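Hudetti Desk Items — README

Contents
1. What is in the set
2. How the entries are written
3. The mouse and the mouse pad
4. Files
5. Known problems
6. Who to ask

What is in the set

Hudetti Desk Items is a collection of short written entries on things that people keep on desks and long tables: mice, mouse pads, books, pens, cups, lamps and so on. There are 1,562 entries. Each one covers a single object or a pair of objects that belong together, such as a mouse and its pad. Entries were collected at two sites, Wavosville and Timulport, and edited into one list by Laurinda Barros.

The set began as an inventory for the Timulport reading room and still shows it in places. Books and stationery are covered well. Chairs, shelves and anything that stands on the floor are left out. Cables are listed only when they are the main object of an entry.

How the entries are written

Every entry has a name, a main color, a second color if there is one, a shape note and a surface note. The surface note says what the object was resting on. Free text goes in the remarks field and should stay under 60 words.

Colors use ordinary names. We tried a numbered chart in October and dropped it after Nhung Lương and Sơn Vi kept picking different numbers for the same pink. "Pale pink" and "bright pink" are separate values now, and so are "gray" and "light gray". If a printed patch is a different color from the rest of the object, the patch goes under second color and the body stays under main color.

Shape notes describe the outline as seen from above. "Scalloped" means a wavy edge all the way along whatever part can be seen. "Rounded" is for corners. Please don't use "cute", "fancy" or "novelty" — the old list was full of these and they could not be searched in any useful way.

The mouse and the mouse pad

Mice are the most detailed group in the set, mostly thanks to Quyên Khúc, who rewrote all of them. The entry people ask for most is the pale pink mouse with the white inset panel. Its scroll wheel and small round button are both in the panel, so they are entered as panel parts. The brighter pink patch toward the rear has a small face-like design on it, entered under remarks as "printed face". The pad is a separate entry: dark charcoal blue, scalloped, cartoon eyes in white. Surface for the pad is "light wood table", and surface for the mouse is "pad".
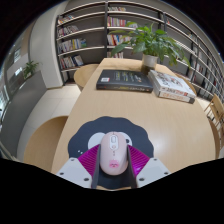

Files

entries.txt — all entries, one per line, fields separated by tabs
colors.txt — the list of allowed color names
pairs.txt — which entries belong together
old_names.txt — names from the first inventory, with the current name next to each

Text is UTF-8. Older copies were not, and names with accents came out wrong in them. If you see Thịnh Doãn's name broken in the credits line, you have an old copy and should replace it.

Known problems

Patterned pads are uneven. Some entries describe the pattern and others only say "printed". The Wavosville half is worse for this.

The Hendricks shelf appears under 4 different spellings in old_names.txt. They all point to the same place.

Wood is described by color and grain only. Nobody on the project could tell one kind of wood from another with any confidence, so don't read "light wood" as a species.

Pairs were matched by hand. A mouse and a pad listed together were found together, and they may not have been sold that way.

Who to ask

Entries and wording: Laurinda Barros
Mice, pads and keyboards: Quyên Khúc
Files and encoding: Thịnh Doãn

Last edited 29 Mar 2002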